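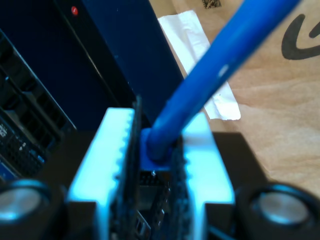 Ein offenes Rack habe in einem Wohnraum nichts verloren, schrieb ein Leser unter die Ankündigung dieses Tests, es ziehe Staub an und sehe nach Werkstatt aus. Beim Staub gebe ich ihm recht. Alle zwei Wochen gehe ich mit dem Pinsel durch die Einschübe. Beim Aussehen kommt es darauf an, was daneben steht.

Getestet habe ich das offene Rack von Bomura, seit Februar im Einsatz, bestellt bei Istuner für 134 Euro. Es kam zerlegt, der Aufbau dauerte fast 100 Minuten. Die Anleitung zeigt die Querstreben spiegelverkehrt, deshalb habe ich einmal von vorn angefangen. Danach stand alles gerade.

Die beiden schwarzen Pfosten haben eckige Löcher und eine Nummerierung, die ich nur bei gutem Licht lesen kann. Oben steckt bei mir der blaue Switch von NETGEAR, direkt darunter das schwarze Gehäuse von DELL. Die Reihenfolge würde ich wieder so wählen: Beim Umstecken sind die Ports auf bequemer Höhe.
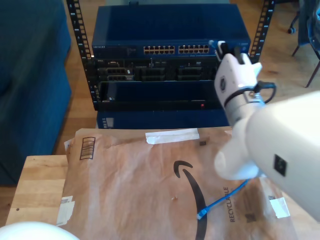 Patchkabel

Dazu bestellt: Patchkabel von Işık in Blau, im Beutel zu 14 Stück. Die Farbe ist vor dem schwarzen Rack gut zu erkennen. Die Stecker rasten sauber ein, nur das Lösen ist bei voll belegter Reihe fummelig. Mit dicken Fingern kommt man kaum an die Rastnase. Ein Kabel war ab Werk defekt und wurde ersetzt.

Der Tisch davor

Zum Bestücken braucht man eine Ablage, und hier leistet der helle Holztisch von Prullach (157 Euro) gute Dienste. Er ist groß genug für Versandtaschen, Werkzeug und ein ausgebautes Gerät. 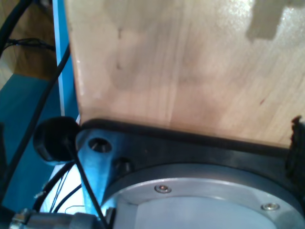

Die Schrauben am Gestell habe ich nach einem Monat nachgezogen, seither wackelt nichts mehr. Auf Kratzer reagiert die Oberfläche empfindlich – wer Metallgehäuse darauf abstellt, sollte ein Tuch unterlegen. Unter der Lampe spiegelt sie außerdem recht stark.

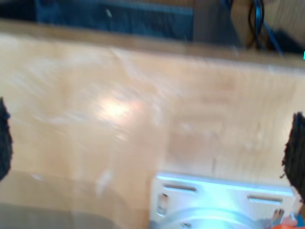 Helle Tischplatte mit Lichtreflex, hinten rechts schwarze Kabel

Eine Kabelführung liegt dem Rack nicht bei. Ich behelfe mir mit Klettband, das hält, sieht aber nicht besonders aus. Für den Preis hätte ich zwei Bügel erwartet.

Wertung
Rack: gut, Abzug für Anleitung und fehlende Kabelführung
Patchkabel: befriedigend
Tisch: gut, Oberfläche empfindlich

Stand: 2020-04-21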